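Início | Número atual | Edições anteriores | Submissões | Contato

3.2 Legibilidade dos motivos botânicos em superfícies de mesa
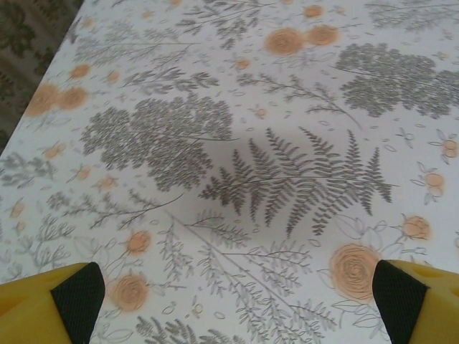 Figura 2. Estampa botânica sobre fundo branco; no canto superior esquerdo, tecido escuro em tons de oliva e marrom.

Nesta seção tratamos da relação entre o desenho da estampa e a forma como os moradores falam dela. O inquérito foi realizado em duas localidades, Zerkcombe e Derlow, e obteve 3.082 respostas válidas. A escolha das localidades seguiu o critério já exposto na seção 2: ambas tiveram oficinas de estamparia até uma época recente, e em ambas o hábito de cobrir a mesa se mantém também fora dos dias de festa.

O fundo branco (Figura 2) foi, em Zerkcombe, o mais associado à ideia de limpeza. Em Derlow os respondentes preferiram falar de claridade, e vários ligaram essa qualidade às salas com poucas janelas. Consideramos que as duas palavras não são sinônimas para quem as emprega, e por isso foram codificadas em separado.

Quanto ao motivo, observa-se que o vocabulário usado é bastante pobre em nomes de espécies. Os respondentes dizem «folhas», «raminhos», «mato fino», e poucas vezes arriscam o nome de uma planta. Isto contrasta com os catálogos da antiga casa Rungrueang, nos quais cada padrão levava o nome de uma planta — às vezes de uma planta que não crescia na região. A perda destes nomes parece ter acontecido quando a venda por catálogo foi substituída pela venda a metro.

Um segundo aspecto é a convivência de estampas. Tapetes e estofados com desenho adamascado são frequentes nas salas de Derlow, e a toalha clara é colocada perto deles sem que os moradores percebam um conflito. Para a análise desta convivência utilizamos a escala de Uminton, com a adaptação descrita no anexo. Os valores obtidos foram mais altos do que esperávamos nas casas onde a mesa fica na própria sala, e mais baixos nas casas com cozinha separada.

Deve-se notar uma limitação. O questionário perguntava sobre a toalha «de uso», e uma parte dos respondentes entendeu a toalha mais velha da casa. Na segunda aplicação, feita em abril, a pergunta foi reformulada, mas as respostas anteriores não puderam ser corrigidas. A comparação entre as duas aplicações é apresentada na seção 3.3.

Contato da redação | Todos os direitos reservados | Voltar ao topo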